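Call for Players and Sideline Staff: Larninberg Women's Rugby Club

Larninberg Women's Rugby Club is looking for new players for the coming season, along with people to fill several match-day and support roles. Preseason training starts in January. No rugby experience is needed for the playing spots, and most of the sideline roles come with training.

About the club

We field two adult sides, a first team and a development team, and both play 15-a-side. We also enter a sevens squad in summer tournaments when enough players are around. Our home field is the Charpentier Ground, on the east side of town behind the bus depot. The clubhouse has two changing rooms, showers, a small gym and a kitchen.

The first team finished mid-table last season. The development team played a shorter schedule and used it mainly to give newer players game time. Several players moved from one to the other during the year, and we expect the same to happen again. Selection for both sides is done by the coaches and posted the night before the final practice of the week.

Players

We want players in every position, but the greatest need is in the front row and at scrum-half. Three of our regular props have retired or moved away, and anyone with front row experience will be put to use quickly. If you have never played there, you will not be put into a contested scrum until the forwards coach has signed you off.

You should be 18 or older on the first day of training. Fitness helps, but you do not need to be at any set level when you arrive. People have joined us from soccer, wrestling, track and basketball, and some had not played a sport since school. New players start with a block of tackle and breakdown sessions before they join full contact.

What we ask of players:

Come to two evening practices a week, 6:30 p.m. to 8:15 p.m. If you work shifts, tell us your pattern when you apply and we will plan around it.
Be available for most league matches. Away games are reached by shared bus, and the longest trip is close to three hours each way.
Take one turn per season helping with field setup or the after-match meal.
Complete the online concussion course before your first contact session.

You will need cleats, a mouthguard and training clothes. The club supplies match jerseys, shorts and socks. We keep a box of used cleats in the changing room and you are welcome to take a pair.

Dues

Dues are paid monthly and cover league registration, insurance, field use and bus travel. Students and players out of work pay half. Your first 3 practices are free, and you can decide after that. If the cost is the only thing keeping you away, write to us and say so. We have a hardship fund, and requests to it are seen only by the membership secretary.

Kit and sponsors

Zillo is our shirt sponsor for the coming season, and the new jerseys will carry its name on the front. Cletatine, the sports drink maker, will supply the sideline coolers for home games. Neither arrangement asks anything of individual players. You will not be asked to post about products or appear in ads. We do take team photos for the program and our website, and you can opt out on the registration form.

Sideline and support roles

We have the following openings. All are part-time.

Assistant coach, backs. Two practices a week plus match days. You should have coached or played rugby at adult level. Paid by the season, in two installments, $2,520 in total. A coaching certificate is useful, and if you do not hold one we will pay for the first course.

Athletic trainer. Match days and one practice a week. You must hold a current license and have your own liability cover. Paid per session. Please state your rate when you apply.

Team manager, development side. Unpaid, with travel and meals covered. You would handle the roster, confirm kickoff times with the other club, and carry the paperwork for the match officials. Expect most of the work to come in the two days before a game.

Match-day kitchen lead. Home games only, with a stipend of $1,000 for the season. We feed both teams and the officials after the final whistle. You would plan the menu, buy the food and run the kitchen with players on the setup rota. A food handler card is required before the first home game.
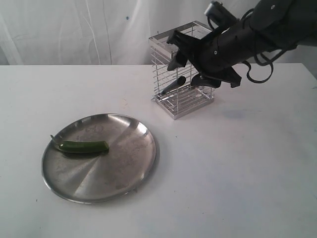
The menu has usually been chili, rice, salad and bread, with a meatless pot on the side. You are free to change it. What matters is that the food is ready when the teams come out of the showers and that allergies listed on the visiting club's form are followed. The kitchen has a six-burner range, one refrigerator and a chest freezer.

Video and stats helper. Unpaid, suits a student. You would film home games from the scaffold on the halfway line — it is a short ladder climb — and log tackles, carries and set pieces afterward. We provide the camera and the software. Footage needs to be uploaded by the evening after the game so the coaches can use it at practice.

How to apply

Players can fill in the interest form on the club website or simply come to the clubhouse at 6:15 p.m. on any practice evening once training begins. Bring water and something warm to wear.

For the support roles, send a short letter and a list of relevant experience through the contact page. Put the role title in the subject line. You do not need a formal résumé for the unpaid roles. We will ask for two references for the coaching and trainer positions, and both are subject to a background check.

Applications for the paid roles close at the end of December. The other roles stay open until they are filled. Short interviews will be held at the clubhouse or by phone, whichever is easier for you. Everyone who applies will get a reply, normally within two weeks — if you have not heard from us by then, please check your spam folder and write again.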